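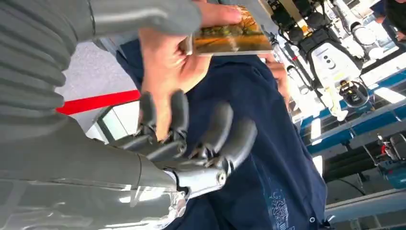 Spent most of the weekend with the new Jeritz album, so a few posts on it. I bought the download on Friday and have played it 11 times, mostly on headphones and twice in the car.

For anyone new to them, Jeritz is Angeliki Stergiou on vocals and keys plus a drummer who goes by Betancur. They started in Nultonstead and put out two EPs before this. The first one was 200 cassettes and I never got hold of one.

The album is called Hadcombe. Nine tracks, a little over half an hour. They recorded the drums in January and the rest at Stergiou's place over the spring.

First thing I noticed is how far up the vocals are. On the EPs she was buried under the reverb and you had to guess at half the words. I can follow all of it now, and the lyrics are better than I expected.

Track 4 is the one to start with. The bass line stays on two notes for the first minute, then the chorus moves up a key and the drums drop out. I went back to that part more than any other.

Track 6 I could do without. It's an instrumental, mostly a slow pad with a tape delay on it, and it runs past five minutes. On a record this short that's a lot of room to give it.

Betancur plays real drums on everything except the closer, which uses an old drum machine – the snare sounds like the one from the second EP. I'd like to know if it's the same box.

Someone asked if it sounds like the live set. Partly. I saw them play to roughly 22 people last year and they did early versions of tracks 2 and 7. Both were faster then. I prefer 7 slow, and 2 has lost something.

The mix is a bit thin on small speakers. Track 3 in particular has a low synth part I didn't hear at all on my phone. Use headphones if you have them.

Vinyl is supposed to follow later in the year. No price yet. The download comes with a PDF of the lyrics, but the words for track 8 are missing from my copy – if yours has them, send me a screenshot.

Going through the second EP again tonight. Will post if the snare matches.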